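2025年12月30日

Taltier 项目，入户采集规范，第三版修改笔记

上午把第二版从头过了一遍，能删的删，含糊的改成能照着做的话。第二版是八月写的，当时只考虑了桌面任务，杯子、餐具、文具那一类，很多条目默认操作者站在桌前，物体都在桌沿以内。现在卧室任务越来越多，铺衣服、叠衣服、收纳，工作面成了床，人坐着或者半跪着，原来的条目有一半对不上。

先记现状。Luliteo 那边交过来的批次一共 261 条，全部是床面织物任务，双手各持一只夹爪。我和同事分开看，看完再对，意见不一致的单独拎出来。最后退回 68 条。退回原因按出现多少排，前面几项是：起始姿态不统一、镜头被袖口或头发挡住、衣物在录制开始前已经被手动整理过、两只夹爪的左右标签录反。动作失败反而很少成为退回原因，第二版里已经写明失败可以保留，这一条执行得不错，第三版照抄。

下面按章节记改动。

一、录制前

夹爪标签必须朝上，能被扫到。左右手绑定以后不许换手，中途休息也不许换。换了就重新绑定，重新开一个会话，不要在 Plonton 里改字段补救。上次有人改字段，改完左右是对了，时间戳和标定文件却还是旧的，查了一下午。

镜头每次开录前擦一遍，用随箱的布，不要用衣角。指示灯状态由操作者自己口头报一次，记录员在表上打勾。这一条第二版写的是“确认设备正常”，太虚，改掉。

手指张合行程开录前走满一次，从全开到全闭再到全开，慢一点。这段留在录像里，不剪。夹指上的紧固螺丝用手摸一下有没有松，松了停下来拧，拧完重走行程。

人员：口罩全程佩戴，长发扎到脑后或收到衣领里，两只手都不戴首饰。衣服不限，睡衣也可以，袖口宽的要挽起来。入户采集的原则是人在自己平时的状态下做事，所以我们不统一服装，第二版附录里那句“建议着深色纯色上衣”删除。

二、工作面

床单、床罩保持住户原样，花色不作要求。之前有人主张一律铺灰布，我不赞成，布一铺，入户就白入了。背景里的家具、书架、窗帘也不动。

需要动的只有四类东西：证件、药品外包装、带姓名地址的快递单、亮着的屏幕。前三类收走，屏幕关掉或者合上。电脑留在床上没有关系，合着就行。手机一律静音，放在工作面以外。
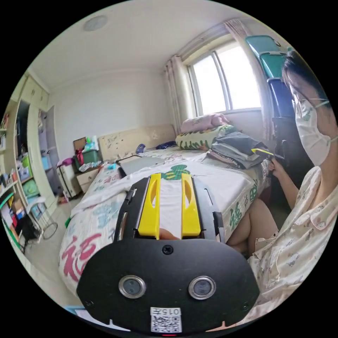 有人看了草稿后在旁边写了一段意见，说“工作面以外”这几个字到了现场没法执行，床那么大，枕头旁边算不算以外，床尾算不算以外，每个记录员理解都不同，退回的时候又容易吵；建议改成从目标物边缘往外量一圈，圈里只放任务用的东西，圈外随住户。意见里还提到，圈的大小最好跟衣物摊开后的尺寸走，写死一个数，小孩衣服和大人外套就没法共用一条规则。

我同意，已改。第三版的写法是：目标衣物完全摊开后，其外缘再往外一个夹爪张开的宽度，称为操作区。操作区内只放任务清单上的物品。操作区外的物品不清理，但不得在一次录制过程中被移动。手机那句相应改成“放在操作区外，屏幕朝下”。

顺带把“工作面”这个词全文搜了一遍，凡是指可以放东西的地方，保留；凡是指夹爪活动范围的，都换成操作区。附录里的流程图还没换，记着。

三、动作

起始姿态：两只夹爪全开，指尖朝向床面，停在操作区上方，不碰衣物，静止满 10 秒再开始。第二版没有写静止时长，大家凭感觉，短的几乎没有停。静止段对后面对齐位姿很要紧，Sjöberg 实验室那边处理数据时也反复要过这一段。

接触：夹取织物时先让指尖贴到布面，再合拢。不允许用手掌、手腕或夹爪外壳去推、压、抹衣物。外壳蹭到了不用停，做完以后在备注里写“外壳接触”。蓄意拿外壳压平褶皱的，整条作废。

双手配合：一只夹爪固定，另一只移动，这是默认。两只同时移动只在任务卡写明“同步”时使用。闲着的那只悬停，或者轻搁在操作区外，不要垂到床沿以下，垂下去之后镜头里只剩地板，定位容易丢。

速度按平时做家务的速度，不赶。单条时长上限 900 秒，超过就结束，另开一条，不要为了凑一条完整的硬往下做。上限这个数沿用第二版，没有人提过异议。

掉落：衣物掉下床，录制继续，用夹爪捡。捡不起来，结束，标记失败。不能放下夹爪用手捡完再接着录。这一条 68 条退回里也有踩到的，操作者多半觉得捡一下不算什么，所以我在培训页里单独加了一行，字号放大。

四、坐姿和站姿

第二版完全没写，新增。

卧室任务允许坐着做。坐的位置固定以后，单条录制内不换座。椅子带轮的先锁轮，锁不了的垫住。够不到衣物远端时可以起身前倾，起身这个动作不剪掉，备注里也不用写。不允许跪到操作区里面，膝盖压着布，后面的拉扯数据都是假的。
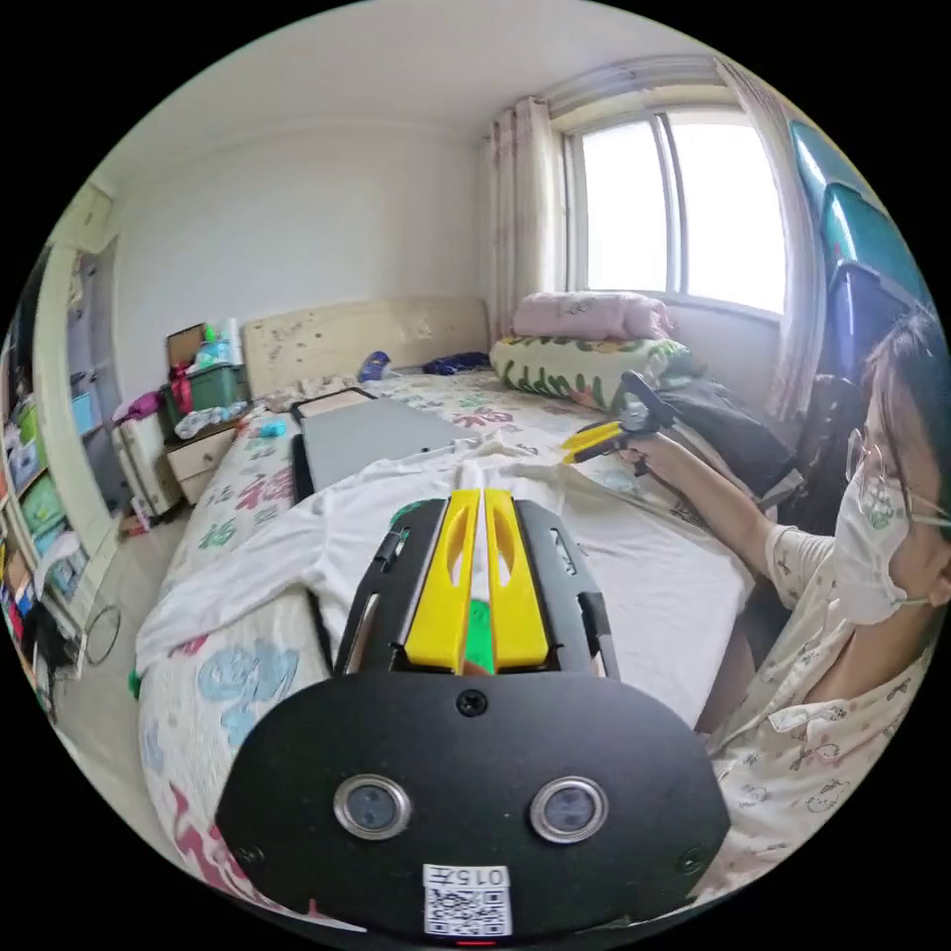 长袖衣物单独立一小节，坐姿下问题主要出在袖子上。远侧的袖子离人最远，手臂伸直以后手腕角度很别扭，操作者会不自觉地把整件衣服往自己这边拽。拽可以，但要在任务允许的步骤里拽，也就是对齐步骤之后。摊平步骤里只许调整袖子和下摆，领口位置不动。这样同一件衣服多次录制，起点大致能对上。

袖子折叠顺序不规定。先折哪一边由操作者决定，同一操作者也不必每次相同。之前 Luliteo 问过要不要固定顺序，回复是不要，顺序本身就是我们想收的东西。任务卡上只画最终形态，不画过程，旧版任务卡里带箭头的全部作废，现场看到就抽走。

五、复核

记录员不和操作者同时操作。两人互换角色可以，换之前把当前会话关掉。

每条录完立刻回看开头和结尾，中间抽看。回看的时候只看四件事：镜头有没有遮挡，左右有没有反，静止段够不够，画面里有没有该收走而没收走的东西。动作好不好看不归记录员管，不要因为叠得不整齐重录。第二版让记录员给动作打分，结果分数高的都是慢动作，看着像在演示，这项取消，Plonton 里的打分栏下次更新时隐藏。

涉及住户隐私的，现场发现现场删，删除动作由住户看着完成，并在表上签字。离开以后才发现的，先冻结该会话，谁都不下载，联系住户，等答复。家人入镜，无论有没有露脸，都按隐私处理。宠物入镜不用删，写备注。

六、没定下来的

眼镜反光。有意见说镜片里可能映出屏幕或者窗外内容，要求摘眼镜。摘了很多人看不清，动作会变形，安全上也不好。暂定不摘，屏幕全关，复核时放大看几帧。这条先试行，等下一批回来再说。

白天靠窗的房间，窗户方向过亮，曝光来回跳。拉上窗帘能好一些，可是规范里又写了窗帘不动。目前倾向于允许住户在开录前自己决定拉不拉，录制中不动。措辞没想好，草稿里先空着。

毛绒类和厚被子用现在的夹指夹不太住，要不要从任务清单里拿掉，等硬件组答复。

失败条目的命名还是乱，有写“失败”的，有写“未完成”的，还有写“再来”的。统一成“失败”，旧数据不改名，只在索引里加一列映射。

待办：
附录流程图里的“工作面”替换。
任务卡旧版回收，入户箱里逐个翻。
把操作区的画法加进培训页，配一张俯视示意。
68 条退回里属于左右录反的，看能不能从标定文件恢复，能恢复的不用重录。
第三版草稿发给 Luliteo，请他们先拿一户试，意见直接写在文档里，别发聊天截图。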